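Last updated: June

I've been playing keys in a nine-piece band for long enough to have strong opinions about small organs, and the Nokton is the first one in years that made me change a few of them. I bought it with my own money, 611 with the soft case, from Vandenberghe, and I've had it through one long spring of rehearsals, a wedding, two festivals (small ones!) and a recording weekend. So this is the long version. If you want the short version, I like it a lot, the power supply is dumb, and you should try the keys before you buy.

First, what I use it for, so you can decide if any of this applies to you. Our band, Vovov, plays long horn-heavy dance tunes that owe nearly everything to West African music of the seventies. A tune goes on for twelve or fifteen minutes, the guitars lock in and stay locked in, and the organ has two jobs. Most of the time you're stabbing short off-beat chords and keeping out of the way of the tenor guitar. Then at some point Kobe Declercq, who leads the horn section and therefore everything else, points at you and you have to take a solo that sounds rude enough to follow a trumpet. I need a clean short chord and a nasty lead, and I need to get from one to the other with a single hand. I do not need a grand piano sound or four hundred strings patches.

The Nokton has 37 keys, which sounds like nothing. Three octaves. I was worried about it and for the first week I kept reaching for notes that weren't there, banging my pinky on the end block like a fool. But for this music it's fine. My left hand was never doing much apart from getting in the bass player's way, and she's told me more than once that things have improved. If you play jazz with walking left hand, or anything church-like, skip it and get a bigger board.

The sound engine is a modeled combo organ, the thin buzzy transistor kind, and there's just the one engine, with six sliders for the footages and a pair of rocker tabs for vibrato. Everything you can change is on the front panel. I love this. My last keyboard had a screen the size of a postage stamp and I once spent a whole intro in a menu called System Utilities while eight people looked at me. With the Nokton you push sliders until it sounds good and that's the end of it.

And it does sound good. The low sliders are round and a bit woody, the top two are glassy and get really shrill if you push both of them all the way, in a way that cuts through four horns without you having to turn up. There's a drive knob. The first half of it is subtle, I leave it at nine o'clock all the time, and past noon it gets ugly fast, with this sputtering thing on held chords that I couldn't stop playing with. Single notes with the drive up and slow vibrato are the sound I bought it for. Kobe's review of that one was a nod, and I'll take it.

The vibrato is the weak spot in the sound. Two speeds, slow and fast, and the fast one is too fast. It's got a seasick quality that I can only use for endings. I'd have traded it for a plain speed knob in a second. There's no rotary speaker effect either, so if you want swirl you're bringing a pedal. I run it into an old phaser that stays on the slowest setting and it's lovely, kind of underwater, especially on a minor vamp.

Now the keys. They're full width but shallow and springy, with a light waterfall edge, and they trigger high, right at the top of the travel. For stabs it's wonderful. You barely brush the keys and the chord is there and gone, and repeated notes are so easy that I had to teach myself to play fewer of them. Coming from a weighted board, though, it's going to feel like a toy, and I played a lot of accidental grace notes early on. Joris Bakker sat in on it for two tunes at a Thursday rehearsal and hated every minute. He's a piano player first and he leans on things. Same keyboard, same amp, and he sounded like he was wearing mittens. So go try one in person if you can.

Speaking of amps, I've tried it through three. Straight into the PA it's a little dry and pokey. Through a guitar combo it's the best, all honk and hair, but you lose the bottom, and the guitarists get territorial about their amps. What I settled on is the Buteo, a keyboard amp I already had, 60 watts, with the treble rolled back and the mids up. It's loud enough for a bar stage with a full drum kit and two percussionists. Outdoors you'll want a mic or a line out to the desk, same as with anything.

The case is metal on the top and bottom with plain end blocks, and it weighs so little that I carry it on the train under one arm. It's been knocked off a stand once (my elbow, a very enthusiastic conga solo) and came away with a scuffed corner and a loose slider cap. I glued the cap. The soft case is okay, decent padding, but the outside pocket fits a cable and a sandwich and that's it. The zipper on mine started skipping teeth by the second month, so I zip it slowly and hope.

The power supply. Okay. It's an external brick with a thin barrel plug that goes in the back at a right angle, and there's no cable hook, no locking collar, nothing. I've had it pop out twice. One of those was in the middle of the quiet part of a tune, where the organ is the only thing holding a chord under the singer, and Marijke Willems just carried on singing over nothing as if we'd arranged it that way. People came up afterward and said how brave it was. I've now got a loop of gaffer tape on the back panel that the cable goes through before it reaches the socket, and it hasn't come out again. A keyboard at this price shouldn't need tape.

It also takes a few seconds to boot, which is fine until the plug falls out and then those seconds are very long.

What else. There's a socket for an expression pedal and you want one. The volume sweep is smooth and goes all the way to silence, so you can fade the chord in under the horns, which does more for an arrangement than any effect I own. There's MIDI in and out on full-size sockets, and I've used it once, for recording, no trouble. The headphone output is quiet. Late at night that's good and on a train it's hopeless. There's no built-in speaker, and I go back and forth on whether I miss one. Hilde Nijs, our baritone player, has an old home organ with a speaker in it and she writes all her horn parts sitting on the floor with that thing, so I see the appeal.

I did the recording weekend with it plugged straight into the desk and we added the amp later. For that I'd say record both if you can. The dry signal was a touch noisy with the drive up, a faint hiss you don't hear with the band going but do hear in the gaps, and this music has plenty of gaps. We kept the hiss in the end. It sits nicely under the shekere.

Small parts are worth mentioning too. You get two spare slider caps, a rubber foot and a screw in a tiny bag, and I lost mine within days and had to order more. If you're the sort of person who owns something with a drawer in it, put them in there straight away.

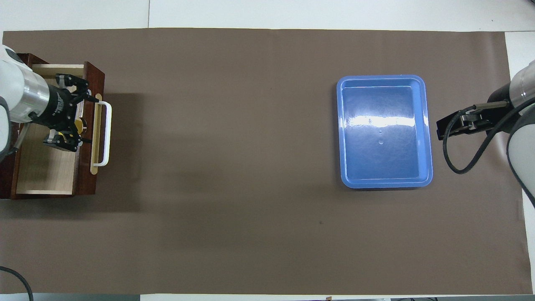 Dark wooden drawer box, drawer open.

The manual is a folded sheet, and half of it is a chart of slider settings with names like Nightclub and Sunday. I'd ignore most of them, but Nightclub with the second slider pulled down is very close to what I play all night. Start there. Vibrato off for the chords, slow for the solo.

Would I buy it again? Yes, and I'd skip the soft case and put the money toward an expression pedal. If you play in a big loud band where the organ is one part of the machine, it's the most useful thing I've bought in years, and it's fun, which counts for a lot when you're playing the same two chords for a quarter of an hour. If you need one keyboard to do everything, this won't do it, and you'd be annoyed with it by the end of the first set.

I'll update this if the slider cap comes off again.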